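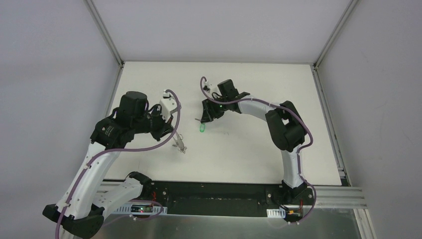
Reports and Updates

Workplace Learning Grant: progress report for the second period

Prepared by the learning team at Stindden for the Alaoui Fund

Since our last report the evening courses have moved from planning to teaching. At the end of this period 154 employees are registered, from all departments except the night dispatch, which will join us in September. The target in our agreement was 108, so we are above it, but I ask you to read this number together with the section on attendance.

What was offered

We ran four courses: written English for work, basic bookkeeping, first steps in supervising a team, and spreadsheets. Each course has 18 sessions of ninety minutes. Two of the courses lead to an outside certificate and the other two end with a short written statement from the tutor, which the employee can keep in the personnel file or take to another employer.

The spreadsheets course filled within the first morning of registration and we opened a second group for it. Bookkeeping was slower. Several people told us that the title made them think it was only for the accounts office, so in June we changed the title to "Understanding the figures of your department". The content is the same, and the second group is nearly full.

Supervising a team is the course with the most requests from managers, but they often send us people who did not ask to come. We now speak with each person before the registration is confirmed. This takes time and I think it should continue.

Attendance

Attendance was good in spring and weaker in the early summer. The main difficulty is the change of shifts. A person who works mornings in one week and afternoons in the next can come to only half of the sessions if the course is always at 5.30 in the afternoon. We knew this at the time of the application, but we believed that colleagues could exchange shifts more easily than is the case.

From July each session of written English is given twice, at 10 in the morning and again at 5.30, and participants choose the one that suits their week. The tutor has agreed to this within the existing budget, as the preparation is the same. We would like to do it also for the spreadsheets course, but the computer room is occupied in the mornings and we have not found another place yet.

Learning records

All registrations and certificates are now kept in Luro. The transfer from the old paper lists took longer than planned, mostly for the reason that names were written in different ways on different lists. The employees can see their own record and print it. Line managers can see which course a person attends, but not the marks or the comments of the tutor. The staff representatives asked for this limit and we agreed with it.

The home study materials, which we call Stirnora, are ready for two courses. They are short units of reading and exercises, made so that they can be done in a break or on the bus. The units for bookkeeping are written but still have to be checked by the tutor. Supervising a team has no home units at present - the tutor prefers discussion in the room, and the participants said the same in the mid-course talk.

Money

Spending is within the agreed lines, with one exception. Examination fees were higher than in our plan, as more people decided to sit for the certificate. We covered the difference from the travel line, where little was used. If you need a formal request for this change, please let us know and we will send it.

Points for your attention

We would be grateful for your answer on two matters. The first is whether agency workers may take part. They are not named in the agreement, but many of them have been here for more than a year and they ask us regularly. The second is the end date. With the late start of the night dispatch group, its last sessions will fall after the closing of the grant, and a small extension without additional money would solve this.

Next period

In August there is no teaching, and we will use the month to finish the bookkeeping units and to speak with those who stopped coming. The night dispatch group begins after that with written English. The next report will include the examination results, which we expect from the outside body before the end of autumn.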